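Search Search for: Popular searches

Reading time: 2 minutes

Brorkham Adds Light Wood-Look Tabletops to Its Renetti Line

Thursday, December 18, 2025 – Brorkham today added a light wood-look laminate tabletop to Renetti, its line of tables for homes, classrooms and shared workrooms. Orders open today through the company's website and its three showrooms.

The new top is sold under the name Renetti Pathak. It has a pale laminate surface with long, wavy grain lines and fits every base in the current Renetti line, including the fixed and folding frames. Customers who already own a Renetti table can buy the top on its own and change it at home with a screwdriver. The screws are the same as on the older tops and come in the box.

Brorkham made a first run of 200 tops in November. Those went to existing customers, who used them as dining tables, sewing tables and workbenches before the product went on general sale. The company has now made 1000 more for the opening weeks and plans to make 3000 over the coming year.

"People kept asking us for a lighter table," said Kwaku Aryee, product manager at Brorkham. "Our dark tops sell well, but they show dust and they make a small room feel smaller. We tried several grain patterns and chose one with a few knots in it. The plainer ones looked flat once they were at full size."

The first customers asked for two changes. The edge strip is now slightly rounder, and the underside has a sealed backing for use in damp rooms. The surface pattern was left alone.

Pathak tops can be wiped clean with a damp cloth and mild soap. Brorkham advises against scouring pads and bleach. Hot pans should go on a trivet. Replacement edge strips are available from the parts desk.

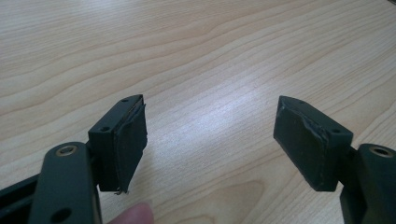 Can the top be cut to fit a smaller base?

Brorkham doesn't recommend it – cutting breaks the sealed edge and ends the warranty. Customers with an unusual base can send in the measurements and order a top made to size.

Made-to-size orders take longer than stock sizes, and the delivery date is confirmed when the order is placed. They can't be returned unless they arrive damaged.

Schools and offices ordering for several rooms should contact the trade desk before placing an order. Samples of the laminate are free and can be picked up at any showroom or sent by mail.

About Brorkham

Brorkham makes tables, benches and shelving under the Renetti and Multotum names. Multotum shelving isn't affected by this announcement and stays in its present finishes.

Contact: Brorkham Press Office | © 2025 Brorkham. All rights reserved. | Back to top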